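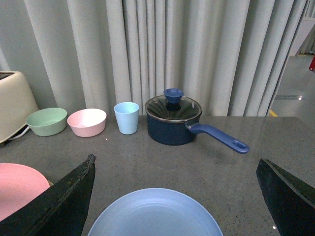 What was the open day at the Plestlow robotics laboratory about?

Household work, and breakfast in particular. The laboratory opened its doors to the public on March 19, 2023, and showed visitors how its robots are taught to handle ordinary kitchen items on an ordinary counter.

The laboratory received 323 visitors over the course of the open day, among them families, teachers and staff from local care homes. It was the first time the kitchen work area had been included in the public program. In earlier years, guests were shown the workshop and the lecture room only.

Demonstrations were given in groups, with each session led by a member of the research staff. Visitors stood behind a marked line while the operator explained the task and then started the run. The counter was set with pastel bowls and plates, a cream toaster and a dark blue saucepan with a glass lid, all of them items that could be found in a family home. Staff explained that the tableware is kept simple so that the same task can be set up again with small changes, such as a plate moved closer to the edge or a cup placed behind another object.

"People expect the difficult part to be the strength or the speed of the machine," said Brittany Kowalchuk, who coordinates public programs at the laboratory. "Our guests saw that a saucepan lid can take a good deal longer to get right than they would have guessed. We were pleased that so many of them stayed for the discussion afterward."

The toaster drew the most questions. A slice of bread standing in a slot offers only a narrow edge to hold, and the lever and dial on the front call for a different kind of movement from picking up a bowl. The power cord has to be taken into account as well, as it lies on the same surface on which the robot is working. Several visitors asked whether bread could be handled without being crushed. Staff answered that grip force is set separately for each item and is adjusted over many trials.
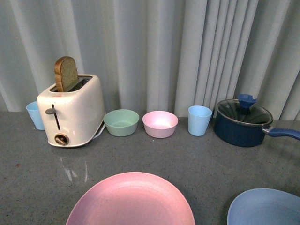 Project partners and next steps

The kitchen work forms part of the Zistimow project, which studies how robots can assist with light household tasks for people who have limited use of their hands. The project is carried out by the Plestlow laboratory together with two partners. Boltuvar supplies control software, and the Hiebert center for assisted living advises on which tasks matter most to residents and their families. The project is now in year 3 of a planned 5.

Representatives of the Hiebert center attended the open day and spoke briefly to each group. They noted that preparing a light meal without help is one of the wishes most often raised by residents — more often than cleaning or laundry — and that this had guided the choice of the breakfast task.

Visitors were invited to leave written comments at the end of the tour. These will be passed to the project team and considered when the next series of tasks is drawn up. Suggestions already received include pouring from a carton, clearing a table after a meal and setting out tableware for two people.

A second visit for school groups is planned for May. Schools wishing to take part should write to the public programs office and state the age of the students and the number of accompanying adults. Places are limited, and groups that could not be admitted to the open day will be given priority.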